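Notes on Good Practice for Robotic Suturing Benches

Friday, April 25, 2025

Since October I have been responsible for the written practice rules at the Carness skills laboratory, where robotic suturing is carried out on tissue pads. The previous rules ran to 22 pages and were seldom opened. The revised version is 4 pages long, and several readers of this blog have asked me to set out its main provisions. I do so here in a personal capacity.

The first provision concerns authority to proceed. Every session has one operator of record, whose initials appear on the bench sheet before the arms are energised. A change of operator requires a full stop, a fresh set of initials and a new entry for the time. Verbal handovers are no longer recognised.

The second concerns the needle. It must be held in the jaws or parked in the marked zone at all times, and it is counted out and counted in. Should a needle be lost from view, motion is suspended until it has been found. I am aware that colleagues at Quartey permit the operator to finish the current throw first. We considered their wording at some length and did not adopt it.

The third concerns thread. Slack is to be taken up slowly, in the direction of the stitch, and tails are to be trimmed before the next bite is taken. The rule formerly gave a tail length to the millimetre. It now refers to the card kept at each bench, as the correct figure varies with the suture material -- a point on which the old document was simply wrong.

The fourth concerns records. Still views from the wrist camera are filed under the pad number, together with the bench sheet, and are retained for 88 days. Operators may annotate a copy but may not alter the original. Files are held in Bivix, and access is granted by the bench supervisor on written request.

For interrupted sutures, the rules also ask that each knot be inspected before work on the following stitch begins. The reviewer looks for a compact knot and for edges drawn together without puckering. A stitch that fails inspection is removed and recorded as removed.

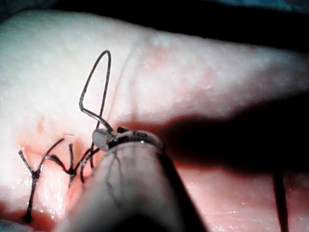 Needle held in the driver jaws, with two knotted stitches already placed along the incision.

Comments on the draft closed with 3 matters outstanding. The most substantial is the Flukus proposal that lighting be fixed at a single setting for all benches. I have some sympathy with it, although glare on a pale pad is a frequent complaint and operators at Carness value the ability to adjust the lamp. The other two relate to glove changes and to the colour coding of the bench sheets, and will be dealt with by correspondence.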